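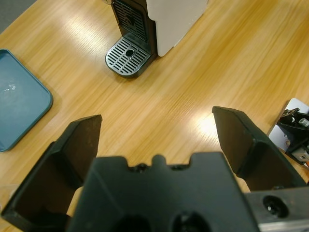 文／Edit Bárány　发自 Skurnum

Ross Strachan 辞去镇长职务的消息，是在一月的镇议会例会快要结束的时候宣布的。议程上没有这一项。他念完一封很短的信，把信交给书记员，就坐回自己的位子。信里说他会留任到交接完成，没有写辞职的理由。

按照本镇章程，镇长在任期中离职，由副镇长代理职务，代理期最长30天，在这段时间里议会必须定出补选的办法。现任副镇长是 Catriona Lindsay，她在会上表示愿意代理，但是没有说自己会不会参加补选。我会后又问了她一次，她的回答是：“先把供水的合同看完，再谈别的事情。”

供水合同确实是现在最急的事。镇里和 Hestero 公司的旧合同快要到期，新的草案里水价怎么计算，议员们还没有一致的意见。Strachan 一直主持这个谈判，许多细节只有他和公司的人当面谈过。议员 Alistair Semple 在会上要求他交出全部的会谈记录，Strachan 答应了，并说记录会放在镇公所的阅览室，居民也可以去看。

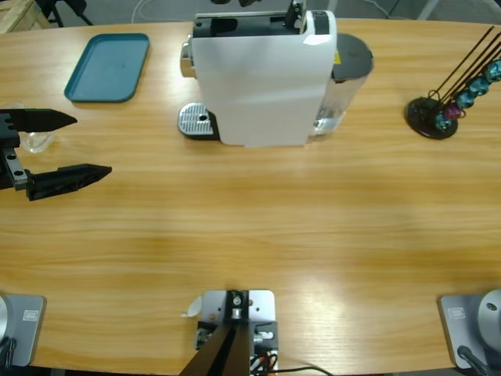 Semple 本人被不少居民看作可能的候选人。他住在 Baird 区，上次选举时和 Strachan 竞争过，后来两个人在预算问题上常常投相反的票。不过在辞职这件事上，他的话说得很客气，只说希望交接“有秩序，有文件”。

补选的方式目前有两种意见。一种是由议会内部推选，这样时间短，花费也少；另一种是让全体选民投票。Catherine Sutherland 议员支持后一种。她提醒大家，镇章程的最早版本是1781年写的，那时已经规定镇长要由居民大会产生，后来的修改没有取消这个原则。镇里的法律顾问认为这条规定可以有不同的解释，答应写一份书面意见，在下次例会以前发给各位议员。

我也问了几位旁听的居民。有一位先生认为镇长应该说明离职的原因，因为大家投票给他的时候，他承诺过做完整个任期。另一位女士的看法不同，她更关心 Fusel 街的小桥什么时候修好，谁来签字对她都一样。小桥的修理款去年已经通过，可是承包的公司还没有选定，代理镇长有没有权力签这个合同，也要等法律顾问的意见。

Strachan 离开会场的时候，我问他以后有什么打算。他说想休息一段时间，然后谢谢我冒着雪来采访。关于他是否会竞选郡里的职位，他没有回答。

下次例会仍然在镇公所二楼举行，晚上7点开始，居民可以旁听。想在会上发言的人，请提前到书记员那里登记，每人发言时间为4分钟。对供水合同草案的书面意见也交到同一个窗口，请写上姓名和住址。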